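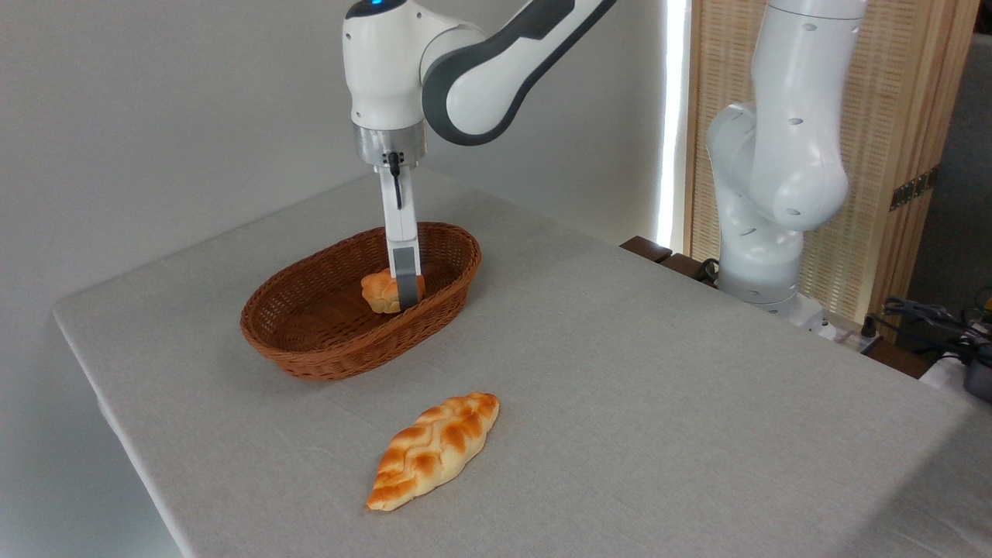
Progress report to Boyer
Foltetti: planning and control software for handling soft goods
Reporting period: December to June 2024
Prepared by Margaux Lacroix, software lead, Lalby

Summary

It has been a very good half-year. The planner, the contact controller and the logging tools now run as one stack on both arms, and we can go from a recorded session to a replayable test in minutes, where in December it meant an afternoon of copying folders. Grasp-and-place success on our standard bread set has gone from 61 per cent to 84 per cent over 1,113 scored attempts. We are behind on one deliverable (two-arm coordination, see Work package 4) and ahead on another (the dataset tooling, which we had promised for the end of the year and which people are already using every day).

The proposal asked whether a general-purpose arm could handle food that deforms, sheds crumbs and varies from piece to piece, without a purpose-built gripper for every product. I'm more optimistic about that than I was when we wrote it. Most of the improvement this period came from software, on the same hardware we started with.

Work package 1: Perception

The segmentation model was retrained in the spring on 3,775 labelled frames from our own bench. The first version had been trained mostly on public kitchen imagery and it had a stubborn habit of merging a roll with the wicker basket it was sitting in. The colours are close, the weave throws small shadows, and the depth sensor doesn't love a glossy crust either. After retraining, merged masks on the held-out set dropped from 17 per cent to 4 per cent.

The plaited loaf was a different problem. Its pale grooves and dark ridges look like object boundaries to a network that wants boundaries, so the old model would happily cut one loaf into five or six pieces and offer the planner a grasp on each. We tried post-processing first, joining neighbouring masks that shared a long edge, and it helped a little but also glued separate rolls together. In the end we added a shape prior that favours a single convex outline when the segments repeat along one axis. It is a small piece of code and it fixed nearly all of the splits.

Pose estimation now gives a long axis and a confidence value for every item. When confidence is low the planner asks for a second view before it commits. This costs time (a bit under two seconds on average) and we think it is worth every bit of it.

Still open: reflections. Under strong daylight from the side, depth readings on egg-washed crusts drop out in patches. We currently fill the patches from neighbouring pixels, and the fill is too flat on small rolls.

Work package 2: Planning

The motion planner was rewritten around a two-stage approach. A coarse plan brings the arm to a hover pose above the target, and a short local plan handles the last eight centimetres. Splitting it this way means we can replan the final approach several times a second as the perception estimate firms up, without throwing away the whole trajectory.

Baskets were the main reason for the rewrite. A flared rim leaves very little room for a wide-open gripper to come in at an angle, and the old planner would either refuse or find a path that was legal on paper and brushed the rim in practice. The new local planner prefers a vertical descent when a target is inside a container and treats the rim as a soft obstacle with a cost that climbs steeply over the last centimetre. Rim contacts fell from 29 in the December test block to 3 in the most recent block of the same size.

We also added a "press and settle" primitive, which I'm particularly fond of. The gripper comes down with a single finger leading, touches the top of the item and holds a light force for a fraction of a second. The force curve gives us an estimate of how stiff the item is before we try to close on it. A crusty roll and a soft one look much the same to the camera and feel very different to the wrist, and with that one reading we can choose a sensible closing force on the first try.

Planning time is now 140 milliseconds at the median for the full two-stage plan. The slowest cases are still slow, with a long tail past one second when several items overlap. We know where the time goes (collision checks against the cloth model, which is far more detailed than it needs to be) and a simplified version is in review.

Work package 3: Contact control

The contact controller moved from a fixed force threshold to an impedance scheme with stiffness set per item, using the estimate from the press-and-settle step. Crust damage, which we score by eye on a four-level scale, improved noticeably. In December, 22 per cent of successful grasps left a visible dent or crack. In the last block it was 9 per cent.

We lost three weeks in the winter to an oscillation that only appeared when the arm was near full extension and pressing down. We suspected the filter on the force signal, then the gains, then each other. The cause was a timestamp error of one control cycle between the wrist reading and the joint state, harmless in free motion and just enough to make the loop ring on contact. The fix was four lines. We have since added a check to the tooling that flags any stream whose timestamps drift by more than half a cycle, and it has already caught two more problems of the same family.

Slip detection is working in the lab branch and has not been merged. It recognises slips on rolls well. On the larger loaves it raises too many false alarms, apparently from crumbs shifting under the pads, and I'd like to see it behave for a full test block before it goes into the main branch.

Work package 4: Two-arm coordination

This is the late one. The plan called for a working handover between the arms by the end of this period, and what we have is a shared workspace model with reliable mutual avoidance. Each arm publishes its planned volume, the other treats it as occupied, and a parked arm can be registered as a static obstacle so that single-arm work carries on beside it. That part is solid and has been running for months without a collision.

The handover itself works in simulation and is unreliable on the bench. The receiving arm closes a little early, before the giving arm has confirmed its grip state, and the item gets tugged. The message ordering between the two controllers has to be redesigned, and I would sooner do that properly than tune delays until it looks all right. I am asking to move this deliverable to the end of the year. No additional funds are needed for the change.

Work package 5: Tooling and data

Zarkivum, our session recorder and replay tool, has grown into the most-used thing we've built. Every run is stored with camera streams, joint states, forces, planner decisions and the exact software version, all on one clock. Anyone on the team can open a failed grasp, scrub to the moment of contact and rerun the planner on the same inputs with a code change applied. Arguments that used to last a morning are settled over a coffee!

The archive holds 3,000 sessions as of this report. Search works by item type, outcome, controller version and free-text note. The nightly regression job replays a fixed selection and posts a comparison by breakfast, and it has stopped at least a dozen regressions from reaching the bench.

Two things are still rough. Export is slow for long sessions, and the annotation screen is awkward on a laptop — the timeline takes up too much of the window. Both are on the list for the summer.

Changes to the plan

The handover deliverable moves as described above. In its place we propose bringing forward the clutter tests, which were scheduled for the final period. The perception work is ready for them and the planner will benefit from harder cases while there is still time to act on what we find.

Budget

Spending is within four per cent of plan. Compute came in under, mainly through doing less retraining from scratch. Sensor replacement came in over, after one wrist force sensor failed outside its warranty. We don't expect to request a transfer between lines.

Next period

Merge slip detection once it passes a full test block. Finish the simplified cloth model. Redesign the handover protocol and bring it to the bench. Start clutter tests with mixed rolls and loaves, in the basket and on the cloth. Fix depth filling on glossy crusts. Ship the faster export in Zarkivum.

Replayable sessions for the December and current test blocks are in the shared project area, along with the scoring sheets. I'm glad to walk anyone at Boyer through them on a call, and the failures are every bit as interesting as the successes.

Margaux Lacroix
Lalby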